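Bottle sorter arm, gripper keeps losing the clear ones

Workshop Builds > Robots and Automation

Bultov
Evening all. Some of you will remember me banging on about wanting an arm that picks up empties and drops them in the right bin. Well, it's going together at last, in the corner of our shared workshop, and I've reached the stage where it's good enough to be really annoying.

What I've got so far: a secondhand arm, a two-finger gripper, a little camera mounted right at the wrist and an old desktop PC doing the thinking. I wrote most of the picking code myself, so be gentle. Damián Rivadeneira at the workshop did the wiring for me and made a far neater job of it than I would have (my idea of cable management is a carrier bag).

The plan is dead simple. Arm goes to a look position, camera takes a picture, software finds a bottle and works out which way it's lying, gripper comes down across the body and squeezes. I've been collecting pictures from the wrist camera to train it on and I'm up to 2000 now, which took me most of November and a frightening amount of tea.

Bottles with a label it finds nearly every time. Clear ones it either ignores completely, or it finds half of one and goes for a spot just off the end. And when they're heaped against the wall it gets properly confused about where one stops and the next starts. My testing patch is the corner with the brown marble top and the circle-pattern panels, and it's the clear bottle lying partly over the orange one that I'd most like to crack. Look position is like this, fingers open:

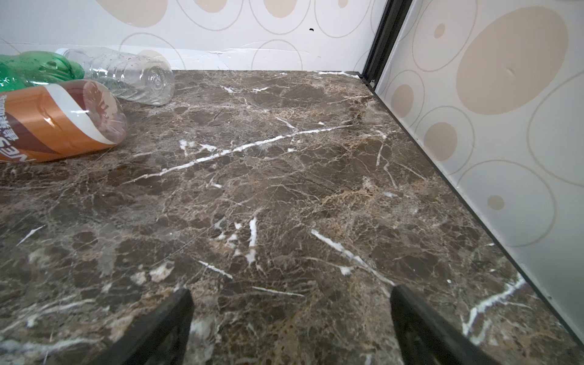

Birker
I'd get rid of that marble before touching a line of code. You're asking a small camera to find see-through plastic on a surface covered in pale streaks. Stick a sheet of plain matt card down, try the same pile again and see what changes. Costs you next to nothing and you'll know by bedtime whether it's the background or the software.

Bultov
I knew somebody would say that! And yes, fair enough as a test. But I don't want to end up with a thing that only works on grey card. The whole point is that I can plonk it down anywhere in the workshop and it copes. If it learns on the fussy stuff it should find the easy stuff a doddle, shouldn't it?

Birker
Not in my experience, no. It learns whatever is in the pictures. If all 2000 have those veins in them, it'll get very good at those veins and then fall over the first time you move it to a bench. Did you change the background at all while you were collecting?

Bultov
Er. No.

Birker
There you go then.

Chou
I'm halfway between you two. Keep the marble but don't have only the marble. I did something similar for picking up offcuts and what helped me most was 100 pictures on each of a few different surfaces, old towel, bit of ply, kitchen worktop, whatever was lying about. It made far more difference than another great heap of the same view. Do vary the lamp as well. A bottle under a side light and a bottle under a ceiling light might as well be two different objects as far as the software is concerned.

What are you using to mark up the pictures? Boxes, or are you drawing round the outline?

Bultov
Boxes. Straight up and down ones, and I get the angle afterwards from a separate bit of code that looks for the long edges.

Chou
Ah, well I think that's your heap problem right there. Two bottles lying across each other will have boxes that overlap like mad, and then your edge finder is picking up lines from both of them (plus any lines in the background, which you've got plenty of). Try outlines. It's tedious, I won't pretend otherwise, but you get the angle nearly free from the shape.

Dandudness
Can I be the awkward one? Why sort out the heap at all? Put a flat paddle on the side of the gripper, sweep it through the pile once, and take another picture. Bottles roll. Mine did. You'd be picking singles and the software hardly has to be clever.

Birker
Rolling is exactly what worries me there. Sweep a pile of empties and half of them end up out of reach of the arm.

Dandudness
It's got a wall on two sides! Sweep towards the corner and pull back. I had a lip round the open edges of mine as well, 4 cm high, made out of pipe lagging. Lost hardly any.

Birker
Pull back with what, though? You'd need a hook of some sort, and now you've got a paddle and a hook on a hobby arm that's already carrying a camera. I'd want to know what it can lift before bolting more on.

Bultov
It's not strong, that's true. It droops a bit at full stretch as it is. But I do rather like the nudge idea, and I reckon I could do it with the fingers shut and no paddle at all. Just a slow poke at the end of the top bottle, then look again.

Dandudness
That'd do it. Go slow and go low. If you catch one high up on the side it just hops over the finger.

Chou
What have you got on the fingertips, by the way? Bare plastic on an empty bottle is horrible, it squirts out like a bar of soap. I cut up a bicycle inner tube and glued strips on the inside faces. It looks awful and works a treat.

Bultov
I've got a dead inner tube hanging in the shed, so that's tomorrow morning sorted. After that I'll do the card test for Birker (grumbling throughout) and start on outlines for the pictures with heaps in. Is there a quick way to pull those out from the rest, or am I going through the lot by eye?

Chou
Run your present finder over the whole folder and keep any picture where two boxes overlap. It'll miss some of the clear ones, obviously, but it'll get you a decent pile to start on. I'll dig out my script and post it here tonight.

Birker
And do the card one first, before the rubber goes on. Change both together and you won't know which of them did it.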